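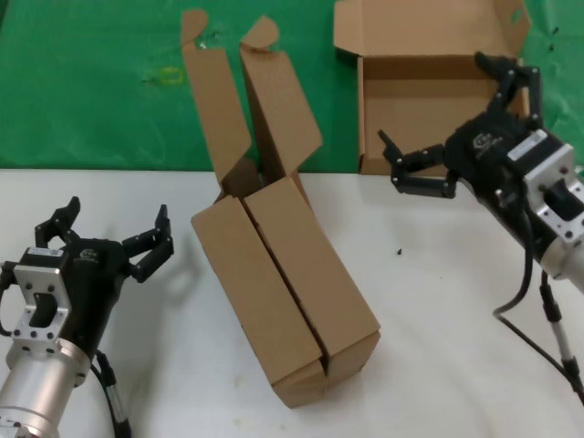 Figure 7. Carton standing on end with the top flaps up.

Section 2: Unpacking and First Use

Read this section before you plug in the Zetutier desktop label printer. Keep the carton and the inner packing until the printer has been in use for 93 days. Returns sent to the Petchrat service center in any other packing are not covered.

What you need

A clear, level surface at least as deep as the printer with its lid open
A grounded wall outlet within reach of the power cord
One roll of Skalel label stock (a starter roll is supplied)
A dry, lint-free cloth

2.1 Removing the printer

1. Stand the carton on end and open the top flaps fully.
2. Lift out the accessory tray. It holds the power cord, the USB cable and the starter roll.
3. Slide the printer out by its base. Do not pull on the lid.
4. Peel the blue tape from the lid latch and from both sides of the paper exit.
5. Open the lid and take out the foam strip under the print head.

CAUTION: Do not touch the print head with bare fingers. Skin oil leaves marks that show up as white lines on the labels.

Note: If the printer has been stored in a cold room or vehicle, let it stand unplugged for 2 hours before going on.

2.2 Loading labels

1. Press the latch and raise the lid until it clicks.
2. Spread the roll holders and set the roll between them. Labels must face up and feed from the top of the roll.
3. Pull the end of the roll past the paper exit and slide the guides in until they just touch the edges.
4. Close the lid with both hands, pressing on the two front corners.
5. Hold FEED until one label comes out, then let go. The printer measures the label length and stops at the next gap.

Note: The longest label the printer accepts is 252 mm. Longer stock will give a steady red light.

2.3 Connecting power

1. Check that the switch on the back is set to O.
2. Push the cord into the printer first, then into the wall outlet.
3. Set the switch to I. The light blinks green, then stays on.

If the light blinks amber, the lid is not fully closed. If it stays red, see Section 6, Error Lights.

WARNING: Use only the cord supplied. Do not run it under carpet or through a door opening.

2.4 Test label

With the printer off, hold FEED and turn the switch to I. Release FEED when the light turns amber. The test label shows the firmware version and the serial number. Copy both onto the card inside the back cover. You will be asked for them if you call the Ostoldale help line.

Revised November 2018. Technical review: Wichai Suksawat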